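4. Preparing the Timing Loop Before a Session

Read this section in full before connecting the Wemstead lap timing unit at the track. Setup must be completed by one trained marshal, and the pit lane must remain closed until Step 6.

1. Place the control box on a level table in the timing room, 5 feet or more from any radio equipment.

2. Connect the loop lead to the port marked LINE. Do not use the port marked AUX.
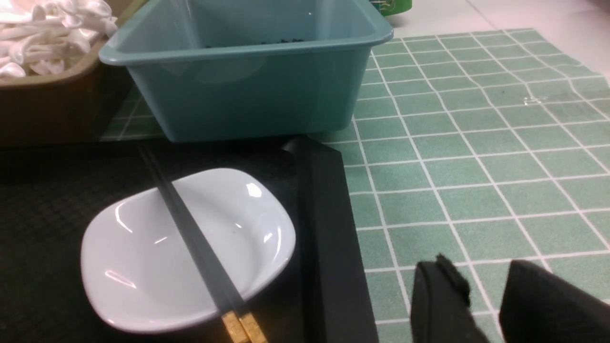 3. Switch on the unit and wait for the green light. If the light stays amber after 40 seconds, switch off and repeat Step 2.

4. Select the track layout. The Praltau short course and the Stetden full course use different minimum lap times, and the wrong choice will cause valid laps to be rejected.
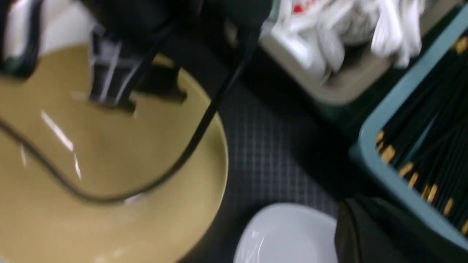 5. Route the loop lead along the wall and secure it with the clips supplied. The lead must not cross a walkway. A cable left in a long, loose curve, like the black one lying across the plate, can be snagged and must be taken up before cars are released.

CAUTION: Do not coil spare lead on top of the control box.

6. Send one car over the loop at 50 mph or less and confirm that a single pass is recorded.
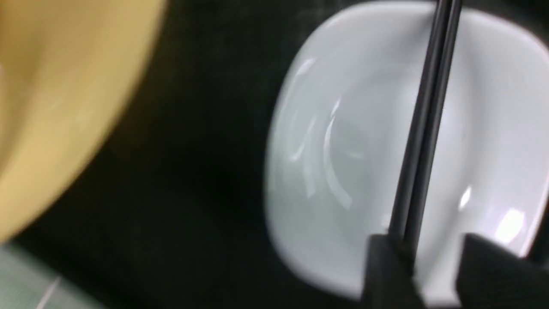

7. Fit the transponders and check each number against the entry list. Transponders awaiting issue may be kept in any clean, empty container. A smooth ceramic bowl such as the white one shown is suitable; metal trays are not.

NOTE: Transponders charged below 70 percent must not be issued for Macedo endurance events.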